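Murnlow Building Shared Kitchen Users — Minutes, November

Present: 14, with apologies from the two tenants who always send apologies. Meeting opened at 5:10 p.m., the first ten minutes having been spent finding chairs.

1. Minutes of the last meeting
Approved, with one correction. "The fridge is a disgrace" should read "the fridge was felt to be a disgrace."

2. Dishes and the white table
The gray and white round dishes bought from Barua are in use. Fovunden (second floor) asked whether plates may be left on the table between sittings. Plenudham (ground floor) said that on a white table a white plate is as good as invisible and somebody will put an elbow in it. Discussion went on longer than the subject deserved. 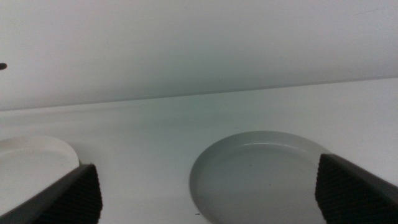

Agreed that dishes may stay out until 6 p.m. and go back on the shelf after that. A motion to buy a colored tablecloth was put and lost. The mover asked for it to be recorded that the kitchen looks like a dentist's.

3. Lids
Carried over from the last meeting, and the one before. Lids continue to drift away from their dishes and collect in the drawer under the toaster. Fovunden proposed numbering everything with a paint pen. Plenudham objected to eating off numbers.

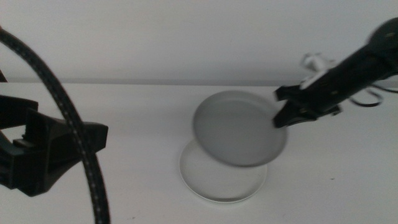 The current rule says lids are to be "stored with the corresponding vessel," wording which all present denied having written. It will be replaced with "put the lid back on." Matching should not strain anyone: a round gray lid belongs with the shallow white dish, odd as the pairing looks, and the two are to live together on the lower shelf. The numbering proposal was withdrawn, with some sighing.

4. Table surface
Small dark specks noted on the tabletop. Plenudham thinks crumbs, Fovunden thinks permanent. To be settled with a damp cloth before the next meeting.

5. Money
Kitchen fund stands at $825. A request to spend part of it on a second toaster was deferred until the first one has been cleaned.

6. Any other business
The smell. No conclusion reached.

Closed at 6:25 p.m.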